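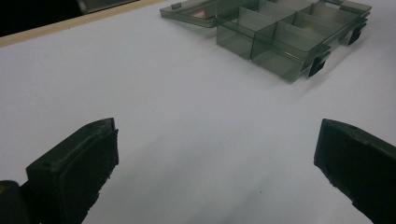

Murley Landberg handheld gripper kit, review thread. Two grippers, cables and mounting plates. Firmware is the February build.

Setup: the Kanaan logger found both units on first plug-in. I set it to keep 1000 samples per buffer. Export of one session took 122 seconds.

Test task is small parts in a compartment organizer, lid open. The cells are narrow, so finger width matters more than grip force.

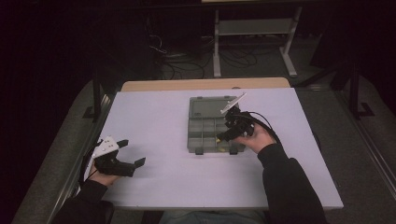
Does the kit work without the Turker subscription? Local recording and export work; only hosted labeling needs the plan.

Complaints: the cable exits at the back and pulls on the wrist. The manual is 171 pages with no index. I'd still take it over the older Murley unit.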